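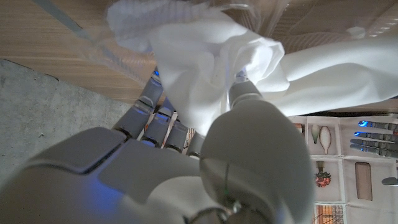

Unit 4: Unpacking and checking white cloths

Course notes > Household textiles > Unit 4

Print this page | E-mail this page

A white cloth that has been bunched up in clear plastic will crease. Work on a wooden surface, wiped and dried first, in good light. Creases throw grey shadows that look a lot like marks, so don't judge a cloth while it is crumpled.

1. Open the plastic and fold it back. Don't cut towards the cloth.
2. Pinch one fold and lift. If the plastic clings, ease it off by hand.
3. Find two corners, shake once and lay the cloth flat.
4. Smooth from the middle outwards and check both sides.
5. Fold in half, then in thirds. Write any marks on the Tiseck sheet.

Keep the plastic until the cloth has been checked. Flat pieces go in the recycling sack, torn ones in the bin.

For March: bring one cloth of your own, unironed. Reading is the Bozsik handout, section on creasing.

Comments (3)

Aminu Uzor: Does step 5 apply to round cloths?

Xiaoyan Xia: No, fold those in quarters.

Muchen Song: My sheet has no space for marks on the back. I wrote them in the margin.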